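Engineering > Software > Checklists > Kitting cell, planner release

Pre-run checklist: two-arm kitting cell, perception and motion planning
Release branch: Zerkivska. Checked on December 2025 build, run 426.

1. Planner and controller report the same build.
OK.

2. Collision model includes all four yellow trays and the steel tray.
OK. Rim height on the steel tray was still set for the old fixture. Corrected in the scene file.

3. Arm-to-arm clearance set in the planner, not in the task script.
FAIL. Task script overrides it to 27 mm. Remove the override and rerun.

4. Cables on both arms modelled as swept volumes.
PARTIAL. Left arm only. The right arm still uses a straight cylinder.

5. Segmentation check on board, solenoid and harness classes.
OK with comments, see below.

Cell views, steel tray in the middle in each:
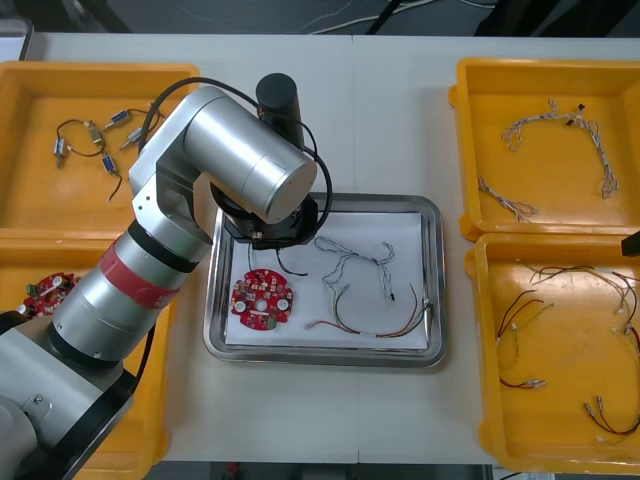
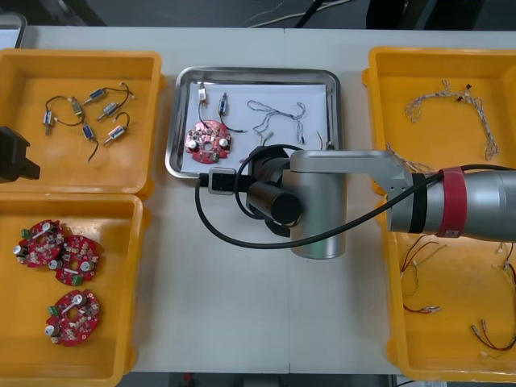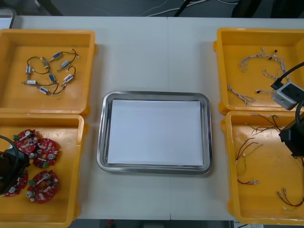
Checked by Hwa-young Nam, comments by Gergely Gulyás
Motion Software, Indness

Comments

Item 3. The override came in with the Huerta merge. It shortens cycle time but hides planning failures from the log. Keep it out.

Item 4. A looped cable takes up more room than the link it hangs from — the straight cylinder is not a safe stand-in.

Item 5. Overlapping red boards are the weak case. In the third view one board in the lower left tray is partly hidden and the gripper is over it. The detector must return "occluded" there and must not guess a grasp pose. Threshold raised to 82 per cent. White harness on white paper, as in the first two views, needs the edge filter switched on.

Item 6 (new). Require an empty-tray check before the first pick. The third view shows the state it should accept: paper down, nothing on it. Time-out is 10 seconds, then stop and ask the operator.

Open actions
Remove override: Arsalan Ghauri
Right arm cable model: Yi-an Ok

Related checklists
Edo: gripper driver update
Hand-eye calibration, fixed cameras
Emergency stop and restart after fault

Contact Motion Software | © Indness | Back to top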